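Trestetti opens toy and textile sorting room in Jevport

Shared baskets of playthings and household cloths to be offered to families from the new year
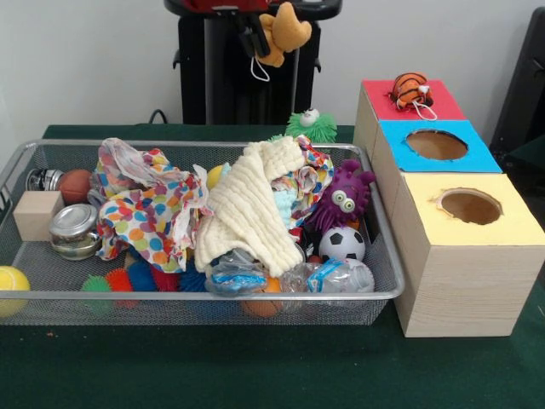
JEVPORT, December 29, 2018 – Trestetti, the household reuse association, has opened a permanent sorting room for toys and small textiles at its premises in Jevport. The room will supply mixed baskets to families, playgroups and nurseries in the town and in the neighbouring district of Gedau. Applications for the first baskets are open now, and collections will start in the second week of January.

The new service is named Cocco. It follows a trial held in November, during which 76 households handed in toys, towels, cloths and small storage items that they no longer needed. In total, 449 items were accepted. Articles that could not be passed on were returned to the donor or sent for recycling.

Viola Caruso, director of Trestetti, said: "Many homes have a cupboard or a drawer where toys and odd bits of cloth end up together. Families told us in November that they did not want to throw these things away and did not know who would take them. Cocco gives them one address and one set of opening hours. We are grateful to every household that took part in the trial."

How the baskets are made up

Each basket combines playthings with fabrics. A typical selection may include a wooden block, a ball, a soft toy, a jar with a lid and several cloths of different textures. Trestetti has chosen to keep toys and textiles together, as the playgroups consulted during the trial reported that younger children made as much use of the cloths as of the toys. Spotted and brightly printed fabrics were requested most often, followed by towels with a ribbed or waffle weave.

Open wire-mesh baskets are preferred to closed boxes. The contents can be seen from the side as well as from above, and a child can reach in without a lid having to be removed. Stacking wooden boxes are also accepted and are issued as a set wherever all the pieces are present. Incomplete sets are held back for up to two months in case the missing parts are handed in.

All textiles are washed before they are issued. Hard toys are wiped down and checked for cracks, splinters and loose parts. Items made of glass or metal are recorded on the label attached to the basket and are supplied only to adults who have asked for them, for use under supervision.

Nazareno Colombo, who is responsible for the sorting room, said: "The work itself is simple, but it has to be done in the same order each time. Fabrics are taken out and shaken, small parts are collected, and only then is the basket filled again. During the trial we found buttons, marbles and one set of house keys folded inside donated towels. The keys have been returned to their owner."

What may be donated

The sorting room welcomes the following:

Wooden blocks, stacking boxes and simple wooden toys
Plush toys with sound seams
Balls of up to the size of a standard football
Clean towels, tea towels, napkins and cotton offcuts
Jars, tins and shakers with lids that close properly
Wire, wicker or mesh baskets without sharp ends

The room is unable to accept battery-operated toys, board games, puzzles, pillows, duvets or clothing. Donors are asked to bring textiles dry and to keep sets of toys together in one bag. There is no need to sort or label the items in advance, although a short note stating that a set is complete would be of help to staff.

Borrowing and keeping

Families may choose between two arrangements. Under the first, a basket is borrowed for six weeks and then exchanged for another. Under the second, the contents are kept and only the basket itself is brought back. Neither arrangement carries a charge. A small deposit is taken for the basket and is refunded in full on its return.

Playgroups and nurseries may borrow up to four baskets at a time. Requests for particular contents – for example, fabrics only, or no glass – should be made on the application form. Trestetti will do its best to meet these requests, depending on what is in stock in the week of collection.

Families in Gedau who are unable to travel to Jevport may ask for a basket to be left at a local collection point. The address will be confirmed when the application is accepted.

Guidance on tidying at home

A printed leaflet will be supplied with every basket. It sets out a short routine for putting toys and cloths away at the end of the day, and gives washing instructions for the most common fabrics. The leaflet was drafted by Nazareno Colombo and revised after comments from parents who took part in the trial. Copies may be collected from the sorting room by anyone who would like one, whether or not they have applied for a basket.

Opening hours

The sorting room will receive donations on Tuesdays and Thursdays from 10 am to 4 pm. Baskets may be collected during the same hours once an application has been confirmed. Application forms are available at the front desk and will be sent by post on request.

About Trestetti

Trestetti is a household reuse association based in Jevport. It collects, checks and redistributes everyday items for use in homes, schools and community groups.

Press enquiries should be addressed to the office of Viola Caruso at Trestetti, Jevport.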